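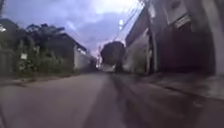 A narrow asphalt street under heavy cloud.

The Case for Leaving Narrow Streets Narrow

Every few years the design manual used in Surnside comes up for revision, and every few years someone proposes raising the minimum paved width for local streets. The current draft does it again. The minimum would go from 24 feet to a figure that depends on parking class, and any street rebuilt after adoption would have to meet it. I think the change is a mistake, and my objection is mostly about maintenance.

Pavement is a liability measured by area. A street that is a quarter wider costs close to a quarter more to seal, patch, sweep, plow and eventually replace. The extra width also sheds water that the old storm drains were not sized for. The draft treats construction as a single expense and has no entry for what follows. A surface laid this year will need its first seal coat well before the bond that paid for it is retired, and the money for that coat comes out of the operating budget, where it competes with everything else.

The inventory attached to the draft lists 104 local street segments in the Wurar district. Of these, 71 fall below the proposed minimum. A standard that most of the existing network fails should prompt a question about the standard. The draft instead calls these segments "deficient," a word that will follow them into every grant application and repair ranking. Once a segment carries that label, a plain resurfacing becomes hard to approve, and the street waits for a full rebuild that may be decades off. Meanwhile the base gets wet and the cheap repair turns into the expensive one.

The usual argument for width is emergency access. It deserves a serious answer. A large truck needs a clear lane and room to set up beside the building, and parked cars on both sides can take that room away. But the obstruction is the parking. Restricting it to one side costs a few signs and some paint, and it can be done in a week. Widening the pavement while keeping both rows of cars buys the same clearance at many times the price, and drivers respond to the wider opening by going faster.

The second argument is consistency. A uniform section is easier to draw, bid and inspect. I accept that, and for new subdivisions it may be reason enough. On old streets the saving disappears at the first retaining wall, utility pole or mature hedge, each of which needs its own detail sheet and often its own easement.

My proposal is modest. Keep 24 feet as the minimum for new local streets. For existing ones, drop the width test entirely and rank repairs by surface condition, drainage and traffic. Require a 7-foot parking lane on one side only where clearance is short. And add a maintenance cost line to each project sheet, so that whoever votes on the first cost also sees the later ones.

Comments on the draft close at noon on Wednesday.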